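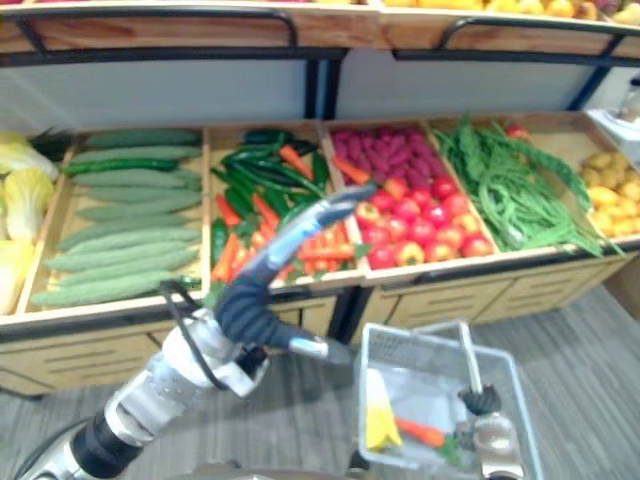
Shop notebook – Zosus, grocery picking task
23rd July

Present: me, Janelle, Rasmus from after lunch. Two of the first-years came in to watch and ended up sorting cables.

Carried on with the produce shelf. Order list is the short one from the Tristosa rule sheet: one cabbage, two carrots, one apple, one potato. Right hand carries the basket the whole time, left hand picks. Janelle ran the operator station in the morning and I kept the log.

Apple approach

The left hand comes up from low and goes in open, thumb out to the side. Carrots and apples are next door to each other with only the divider between, so if the wrist is turned too far in, the fingers pass over the carrots on the way and the long ones near the front edge get nudged. We saw this on three tries. Changed the approach so the hand stops at the left edge of the apple bin, still open, and then moves across as a separate step. Slower, but no more carrots on the floor.

There is one carrot lying up with the sweet potatoes, over on their left side. The vision code called it a sweet potato twice and a carrot once. I left it there on purpose. The rules say judges may misplace items, so we should have one misplaced in practice too.

Detector

Janelle relabeled the May set, 544 images, and retrained overnight. Better on the long green things, which used to come back as one big blob. It still mixes up the cucumbers and the gourds where they lie against each other, and the green beans are hopeless because of the tangle. Neither is on the short list. Parking it until the cabbages are solid.

Napa cabbage: good when the white stem faces us. When only leaves show, confidence drops and the planner picks a spot too far back. Need more pictures of leaf side.

Basket

Rasmus asked why we don't put the basket down on a stand. Rules allow it, but the bonus is for carrying, and Stemine lost a lot of time last year going back and forth. We keep carrying.

Problem is the handle. It lies over to one side and the grip on it is low, so the basket tilts a little as weight goes in. With a cabbage and a carrot in it the tilt is fine. With the full order it might not be. Rasmus suggests always placing the heavy item on the side away from the hand. Tried it by hand first, seems right. He will put the drop point in as an offset so we can change it without touching the rest.

Timing

Full order, best run before lunch: 295 seconds. Limit is five minutes, so that passes with nothing to spare. Of that, 19 seconds is the arm waiting for the detector at the apples alone. Asked for 20 runs total today and we got 20, last few done in a hurry.

Left wrist

The thin black cable over the top of the wrist needs watching. On the full reach to the back of a bin the loop gets tight. Rasmus wants to reroute it along the forearm. I said after the Rebane demo, he said before. Settled on before, he does it first thing tomorrow and I redo the hand calibration after.

To do
– leaf-side cabbage pictures (Janelle)
– cable reroute, left wrist (Rasmus)
– calibration after reroute (me)
– drop point offset, then test with full order
– swap out the bruised apples
– ask whether the upper shelf counts as in play, the rule sheet only shows the lower bins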